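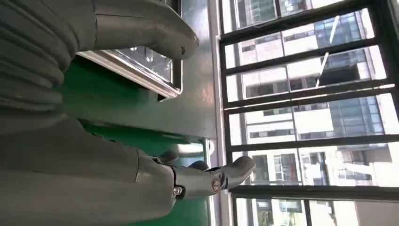
3. Cómo pesamos y por qué me obsesioné con la tara

Cuando empecé a mirar cómo se vende a granel en los mercados de Ferunen y Lorkness, pensaba que lo difícil sería convencer a los tenderos de que me dejaran estar detrás del mostrador. Pues no, me dejaron enseguida (y hasta me daban de merendar). Lo complicado fue ponerme de acuerdo conmigo misma sobre qué es el peso de una compra. ¿Cuenta la bolsa? ¿Y el papel? ¿Y el agua que suelta la verdura recién rociada? En la bibliografía clásica se da por hecho que el peso neto es un dato, y punto, pero yo cada tarde volvía a casa con la libreta llena de excepciones.

Al final me quedé con 90 compras, todas hechas en octubre y en horario de mañana, para no mezclar la clientela de diario con la que baja a última hora a por las ofertas. Cada compra se pesó dos veces: primero con su envoltorio, tal como la entregaba el tendero, y después sin nada. La diferencia es lo que aquí llamo tara real. La tara declarada es otra cosa – la que el vendedor descuenta, o dice descontar, al cobrar.

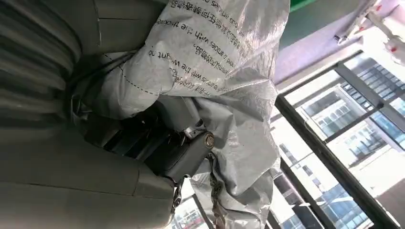

3.1. El momento de poner a cero

Aquí hubo discusiones muy bonitas. Hay quien pone la balanza a cero al abrir y ya no la toca, y hay quien lo hace con cada cliente, casi como un saludo. En Bisgaard, donde hice la prueba piloto, encontré además una tercera costumbre que no esperaba: poner a cero solo si el cliente está mirando. No lo digo con mala idea, ¡a mí me lo contaron riéndose! Pero obliga a anotar también quién está delante, y eso en la primera versión de mi ficha no tenía casilla. La añadí a mano, y así se quedó.

La balanza electrónica con plato de acero inoxidable es un modelo de aparato bastante común (figura 1), y el borde levantado tiene su gracia: las piezas redondas no se escapan, aunque las bolsas grandes se apoyan en él y cuelgan hacia fuera.

Figura 1. Balanza electrónica de cuerpo blanco, con plato rectangular de borde levantado, al lado de una caja verde de plástico.
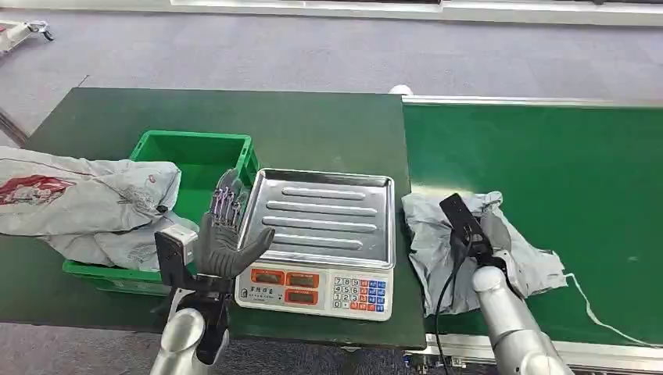 Con las bolsas que cuelgan decidí repetir la pesada, recogiendo las asas hacia dentro, y si las dos lecturas se separaban más de 5 gramos descartaba la compra. Es un umbral algo caprichoso, lo reconozco. Probé con 3 y me quedaba sin apenas hojas verdes, que son justo las que más abultan y las que más protestas generan en el mostrador.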